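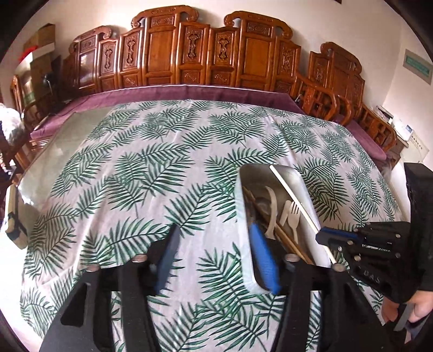
Maintenance day for the grippers

I look after a pair of hand-held grippers that we use for recording table tasks, mostly picking up and sorting things from the kitchen. Most of what I write on this blog is about the recording side. Today is about the upkeep, which I have been putting off writing down since October.

The job we have been on is called Felden. It is wooden forks, sticks and spoons in a metal tray, and it is harder on the fingers than it sounds. A thin stick lying flat on metal has to be pinched right at the surface, so the tips scrape the tray over and over. Cups and boxes never did that. After the first week of Felden the left tool was dropping sticks that it used to hold without any trouble, and I blamed the person holding it, meaning me.

The pads were the problem. They are soft blue ones with ridges, and the ridges near the tip had gone smooth. You can feel it with a fingernail before you can see it. I keep a log in a spreadsheet, and by my count a pad is good for 2000 grasps on ordinary objects. On the tray job I now change them well before that.

How I change a pad:

Power the tool off and open the fingers all the way. Pull the old pad from the base end, slowly. If you start at the tip it tears and you spend the rest of the morning picking off bits. Wipe the bare finger with alcohol and let it dry. Put the new pad on from the tip down to the base and press along the whole length. Then close the fingers with your hand and hold them shut for 5 minutes. I change both sides together even if only one is worn. I tried doing one side only to save pads, and the worn side let the stick roll.

The pads I buy come from Yimyam. They are a little thicker than the ones I started with, so the closed position has to be set again after the first change. I forgot this and had a whole Monday of recordings where the tool reported it was holding something when it was empty. Those all went in the trash.

Next the screws. The finger linkages are held by small screws at the joints and they back out over time. I put a paint dot across each head and the plate under it, so a screw that has turned shows up as a broken line. I check the dots at the start of every session. When one has moved I take it out, clean the thread, put on a drop of the weak threadlocker and run it back in until the joint has no side play but still swings freely. Too tight is worse than a little loose. A tight joint makes the two fingers close unevenly and the pads meet off center.

To check for that I use a paper strip. Close the fingers on it and pull. It should drag the same at the tip and at the base. If it slides out at the tip, the pad is on crooked or one joint is stiff. I also close on a chopstick 20 times in a row and look at where it ends up between the pads. If it creeps to one side during the run, I go back to the joints.

Cleaning is quick. Wood leaves a fine dust on the pads and they lose grip long before they wear out. A damp cloth between sets takes care of it. Do not use alcohol on the pads themselves, only on the bare finger. I dried out a new set that way and they cracked within 2 days. I go over the linkages with a dry paintbrush, and fluff from tablecloths is most of what comes out.

Calibration comes last, after anything mechanical has been touched. Fingers fully open, save. Fingers fully closed with nothing between them, save. Then I measure a block I know the width of and compare it with the reading. If it is off I do the whole thing again. We use a small program called Zollard for this and it has one bad habit: it keeps the old values until you restart it, so the first check always looks wrong. Restart it, then check.

The spares box right now has pads, screws, threadlocker, paint pen, brush, cloths, and one spare finger from Flimovmont that I have not had to fit yet. The hole spacing looks right but I have not tried it on a tool. I need to order more of the small screws because I lost two in the rug.

Still to sort out is the right tool, which clicks when it opens past halfway. The dots are all in line and the paper test is fine. I suspect the pivot closest to the housing but I would have to take the outer plate off to get at it, and I want to finish the tray recordings first.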